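Session 4 handout – Seasonal pricing for small hotels
22 November 2022

Read this before the seminar. Tutor: Vanderleia Teixeira.

**Terms**

- *Rack rate*: the full published price of a room for one night.
- *Shoulder season*: the weeks either side of the busy period. For most beach hotels in this module, March falls here.
- *Occupancy*: rooms sold divided by rooms available, given as a percentage.

**Worked case: Hotel Pralla**

The Pralla has 30 rooms and is run by Gervásio Seixas. In the low season it sells 15 rooms on a normal night, so occupancy is 50%. A month of 30 nights gives 900 room nights, of which 450 are sold.

Last year the hotel tried a package with breakfast and a late check-out. Sales for the month went up to 492 room nights – an occupancy of 54.7%. The rack rate stayed the same.

Note that higher occupancy does not mean higher profit. Each extra room night brings cleaning, laundry and breakfast costs. Take these off before you compare the two months.

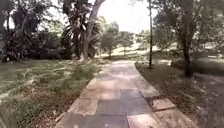

Commission also has to come off. A booking made through an agent costs the hotel a share of the price, while a direct booking does not. Keep the two in separate columns on your sheet.

**For next time**

1. Work out occupancy for the Vandska, which has 1,000 room nights on offer in the period and sells 492.
2. Suggest one shoulder season package for the Batista, with costs.
3. Read the chapter on group bookings.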